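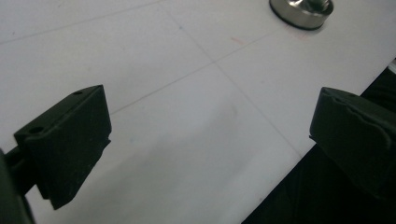
4.2 Marking out the work area

A good layout makes every later step easier, so give this one your full attention - it really pays you back! The Hidard practice sheet asks for reference lines you can still find after a long shift. Thin, pale lines crossing on a white surface, with the fingers open above them, are all you need.

1. Wipe the board and let it dry.
2. Rule the grid in pencil. Press lightly, as deep grooves can catch a fingertip.
3. Set the speed limit to 70 mm/s for all first passes.
4. Open the fingers fully and bring them down over a crossing. Stop before they touch.
5. Write the crossing in the log and initial it.

Note: Repeat steps 4 and 5 every 200 cycles. Abla Najjar's crew at Brallham does it at each shift change too, a lovely habit to copy.

CAUTION: Keep hands off the board while the fingers are powered.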